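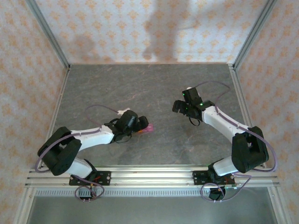 By the Enuvel Editorial Desk
April | 14 shares | 3 comments

Chapter 5: Pattern and Repeat

Wallpaper is sold by the roll, but it is planned by the repeat. The repeat is the vertical distance between one point in the design and the next place where the same point occurs. A paper with a short repeat wastes little. A paper with a long repeat can leave you with a large pile of offcuts, and a beginner who orders by wall area alone will often run short before the last corner.

This chapter covers three kinds of match. In a random match, such as a vertical stripe, each strip can be hung without regard to its neighbor. In a straight match, the design lines up across the seam at the same height on every strip. In a drop match, each strip is shifted down from the one before it, usually by half the repeat. The label on the roll tells you which kind you have. Read it before you cut anything.

To find the cutting length for a straight match, divide the wall height by the repeat, round up to the next whole number, and multiply by the repeat again. Suppose the wall is 86 inches high and the repeat is 20 inches. The wall takes five repeats, so each strip is cut at 100 inches. Extra for trimming is already included in this case, but check it every time. When the wall height comes out very close to a whole number of repeats, add one more.

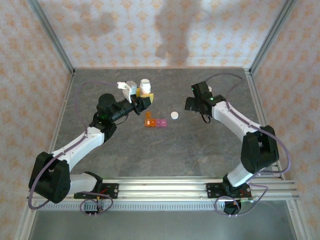

Color affects how large a pattern seems. A strong motif on a dark ground stands forward and makes a small room feel busy, and the same motif on a pale ground is easier to live with. Orange on cream is a common pairing in floral papers, and it keeps some warmth even where a gray shadow falls across the back wall. Faintly marbled gray below, as on the tabletop here, gives the eye a rest from the repeat. Look at a sample in the room itself, in the morning and again in the evening, before placing an order.

Scale is the other half of the choice. The Dovonen sample book, used in the exercises for this chapter, groups its papers by the width of the motif. Work through the small motifs first. Errors in matching are harder to see in them, and you can concentrate on keeping the first strip plumb. Section 5.1 begins with the plumb line. Section 5.2 deals with inside corners, where a strip should be split into two pieces and never folded around in one.

Comments (3)

elel_papers: In the cutting example, does the leftover 14 inches get trimmed from the top or the bottom?

Enuvel Editorial Desk: Both. Choose where you want the motif to fall at the ceiling, trim there, and take the rest off at the baseboard.

na58: Section 5.2 should mention that old corners are rarely straight. I had to recut two strips in my hallway.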